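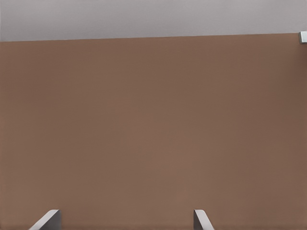 德兰蒙特理工学院 机械与自动化系 · Ovari 学生机器人社

社团访谈:在仿真里开一扇柜门

下午四点多,系馆二楼的机房里已经坐满了人。Paloma Ferreira 把椅子往旁边挪了挪,给我腾出半张桌子,屏幕上还停着腕部视角的仿真画面:一大片棕色,下沿探出两根灰色的夹爪手指,张得很开,中间什么也没有。“我们社里的人大概是全校看棕色看得最多的一群人。”她笑着说,然后马上开始讲他们的课题。

Paloma 读三年级,是 Ovari 社仿真组的组长。这个学期,社里的主要精力都放在 Benavides 杯校际操作赛上。比赛分两段,先在仿真环境里跑,过了线的队伍才有机会上真机。今年的题目围绕厨房:开柜门、取东西、放回去、关门。听起来是每个人每天都在做的事。

“我报名的时候真觉得开柜门是送分题,”Paloma 说,“去年我们做的是积木分拣,颜色鲜艳,边缘清楚,相机一看就知道哪儿是哪儿。换到厨房以后,夹爪一靠近大平面,视野里就没有东西可以抓了,我说的是眼睛抓,不是手抓。一块纯色的板子,离它十厘米和离它二十厘米,看上去几乎一样!”

这正是她这一组最近在啃的问题。腕部相机装在夹爪后方,离目标越近,看到的上下文越少。控制策略要靠画面判断自己在哪里,可是面板上没有纹理,没有接缝,也没有把手进入视野,剩下的线索往往只有边缘那一点点:上方浅灰色与棕色之间的分界线,线是平的还是斜的,斜向哪一边。

“你看这条线,有一点点斜。”她把手指放到屏幕上方。线确实不是完全水平的,左右高低差得很少,我盯了几秒才看出来。“人不会在意,但对我们来说这就是信息。Maëlys 第一次跟我说可以用它来估姿态的时候,我兴奋得当晚就没睡好。”

Maëlys Fleury 坐在她对面,二年级,负责视觉部分。她说话比 Paloma 慢,喜欢边说边在草稿纸上画。她给我画了一个梯形,又画了一个歪一点的梯形,解释同一条边在相机稍微转动之后会怎么变。

“一开始我想得太复杂了,”她说,“我写了一个很大的网络,想让它什么都学会。训练了整整一个周末,它学会了往前冲。真的,看到棕色就往前冲。后来 Tipene 问我,你自己如果只有这一张图,会怎么办?我说我会先往后退一点,看清楚再说。他说那你为什么不让它退?”

于是就有了社里现在叫作“退一步”的小模块。策略对当前画面没有把握的时候,手臂先沿原路后撤一小段,重新看一眼,再决定往哪里走。模块本身的代码并不长,麻烦的是怎么定义“没有把握”。Maëlys 试过看输出的方差,试过看画面里有多少边缘像素,最后把两样合在一起用。

提到边缘像素,她又想起一件事。“画面右上角有一小块银灰色的东西,看到没有?只露出来窄窄一条。我跟 Paloma 为这种小块吵过。我觉得应该把它当作特征点,她觉得这种只露一点的东西最危险,你都不知道它是什么,怎么敢信它?”

“我现在还是这么觉得。”Paloma 在对面接话。

“她现在还是这么觉得,”Maëlys 说,“但是加上以后成绩好了,所以她让我留着。”

成绩是写在白板上的。他们有一套固定的测试,每次改动之后跑满 1,000 个回合,柜门位置、起始姿态和光照都随机变化。谁改的代码,谁就负责把结果抄上去。白板边上贴着社里的训练日志封面,累计提交次数写的是 1,963,字很大,是新成员用红笔描过的。

我问 Tipene Nepia,这个数字算多还是算少。他是社团的指导老师,在系里教控制原理,每周来机房两次,来了一般不坐,站在学生身后看。

“我不太关心多少,”他说,“我关心他们写不写失败的那些。有一阵子日志里全是好消息,我就觉得不对劲。做机器人的人哪有那么多好消息?后来我们约定,每条提交说明里必须有一句‘这次哪里没做好’。现在我最爱读的就是那一句。”

他随口背了几条:“夹爪没张开就伸过去了”“把柜门当成墙了”“把墙当成柜门了”。机房里的人都笑起来,有人在后排喊,最后那条是 Everett 写的。

Everett Zamora 举了举手表示承认。他一年级,去年十二月才入社,之前完全没有写过控制程序,连仿真软件都是社里的人帮他装的。他现在管的是夹爪本身,张开多大,什么时候张,什么时候合。

“我以为夹爪是最简单的,开和关嘛,”Everett 说,“结果它的时机特别讲究。张得太晚,到了跟前来不及;张得太早,两根手指伸在两边,容易先碰到旁边的东西。我改了很多版,现在的做法是靠近阶段就保持张开,手指之间留出足够的空,等确认目标在中间了再慢慢合。”

他让我试试用键盘控制。我按着方向键往前推了几下,棕色的面板越来越满,我完全失去了距离感,一下子就撞了上去,屏幕弹出碰撞提示。Everett 高兴得不得了,说他第一次也是这样,连撞的方式都差不多。他建议每一位新成员都先手动开一遍柜门,再去写自动的。“自己撞过就知道相机看不见什么了,比读文档快得多。”

这个建议后来进了社团的入门课。入门课一共 5 讲,由高年级学生轮流讲,不要求编程基础。第一讲就是手动操作,之后才讲坐标系、相机模型、轨迹规划,最后一讲由学员自己设计一个小任务,交给别的学员去做。Everett 上学期设计的任务是“把门关到只剩一条缝”,据说难倒了一大半人,包括他自己。

Rosalind Ferreira 是把入门课做起来的人。她是 Paloma 的姐姐,已经毕业,在一家叫 Wistau 的小公司做机器人测试,晚上有空还会远程参加社里的讨论。采访那天她刚好在线,声音从 Paloma 的笔记本里传出来,时断时续。

“我那时候社里只有懂的人能留下来,不懂的人来两次就不来了,”她说,“我觉得特别可惜。有一个学弟画图画得非常好,对机械结构很有感觉,就是被一堆矩阵吓走的。所以我毕业之前一定要把课搭起来,讲得浅一点没关系,先让大家动手。”

我问她工作以后再看学生项目,会不会觉得幼稚。她想都没想就说不会。“他们现在碰到的问题,我上班也在碰。大平面、没有纹理、近距离,工业现场的柜体也是这样。区别是我要写报告,他们可以吵架。我很羡慕他们可以吵架!”

Paloma 对着屏幕翻了个白眼,然后问她姐姐能不能帮忙看一下昨天的日志。两个人就地讨论起来,讲了好一会儿深度估计的事,我基本没听懂,只听懂最后 Rosalind 说“先别加传感器,把现有的画面用完”。

这句话 Maëlys 也记在了草稿纸上。按照赛题规则,仿真阶段允许队伍自己增加相机,不少队伍选择加一台固定在远处的,视野宽,判断位置容易得多。Ovari 社讨论之后决定暂时只用腕部视角。Maëlys 的理由很直接:她想知道这条路能走到哪里。Tipene 没有反对,只要求他们给自己定一个截止日期,到时候如果成绩没有起色,就老老实实加相机。

“我同意他们试,”Tipene 说,“比赛成绩当然重要,但是大二大三的时候不钻一下牛角尖,什么时候钻?”

快到六点,有人去买饭,有人开始跑晚上的那一轮测试。Everett 把新参数填进去,按下回车,回头问谁愿意打赌这次能不能超过白板上的最好成绩。Maëlys 赌能,Paloma 赌不能,赌注是擦白板。我走的时候进度条才走了一小段,Everett 已经在写提交说明里“哪里没做好”的那一句了。

Ovari 社下一期入门课的报名表放在系馆二楼机房门口,各专业学生都可以填。想先来看看的同学,社团活动时间直接推门进来就行,手动开柜门的那台电脑一直开着。

2024年4月22日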